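Kitchen and Counter Help Wanted – Jusalik Steamed Buns, Skurkville

Posted August 20, 2020

We need people! Jusalik is a small bun and dumpling place on the corner by the old Ochoa building. Lunch has got too busy for the ones we have, so we're taking on 3 new staff, two in the kitchen and one on the counter. Start as soon as you can.

What you'd be doing (kitchen)

Mixing and proving dough, folding, filling, loading baskets, washing up, more washing up. Early start, 6.30 in, finished by 2.30. Fillings are pork and spring onion, mushroom, red bean, and whatever the special is. You'll be shown how to pleat. Takes most people a fortnight to get neat ones, don't worry about it.

You'll also do the fridge temps, label everything with the date, and wipe down before you go. Lifting flour sacks is part of it – 16 kilos, they come up the back stairs. 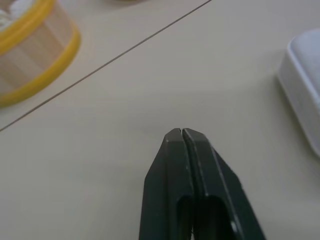
What you'd be doing (counter)

Taking orders, bagging up, answering the phone, keeping the queue moving. Start at 10, done by 6. Some cash, mostly card. You need to be alright with talking to people through a screen all day and saying the allergens out loud for the hundredth time. Masks on at all times for counter staff, we supply them. If you've a cough or temperature you stay home and we'll sort the shift.

Hours and pay

Kitchen is full time, five days out of seven. Counter can be full or part time, say which when you write. Weekly pay is 263 for part timers on the standard rota, full time rate given at interview as it depends on experience. Paid breaks. Staff meal every shift and you can take leftover buns home at close, if there are any. Tips split evenly between kitchen and counter.
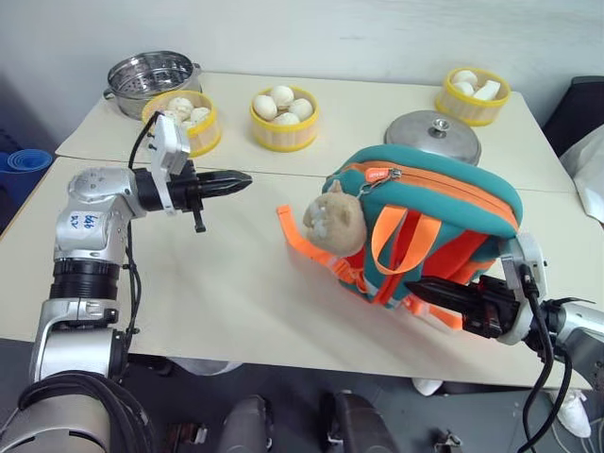

White buns in one of our round steamer baskets.

Who we're after

Must be 18 or over for the kitchen. Counter, 16 and up is fine but school age only for weekends and holidays. Food hygiene certificate is handy, if you havent got one we pay for it and you do it in your first month. No bun experience needed. Some kitchen experience would be nice, even a school canteen or a café.

On time matters more than anything. The dough wont wait. If you rely on the bus, check the first one gets you here before 6.30, we've had trouble with that before.

Trial shift is one morning, paid, bring flat closed shoes and tie your hair back. Aprons are here.

How to apply

Drop a note in at the shop between 2.30 and 5, or send us a message through the Jimus jobs board (search Jusalik, we're the only one). Tell us:

Your name and a phone number
Kitchen or counter
Which days you can't do
When you could start
Anything you're allergic to – flour, sesame and soya are everywhere in here

CV if you have one, a few lines is fine if not. Please don't ring during lunch, we won't pick up.

Trial shifts run to the end of August. We'll get back to everyone, might take a few days. If you applied in spring and heard nothing, sorry, please do try again, everything was on hold then.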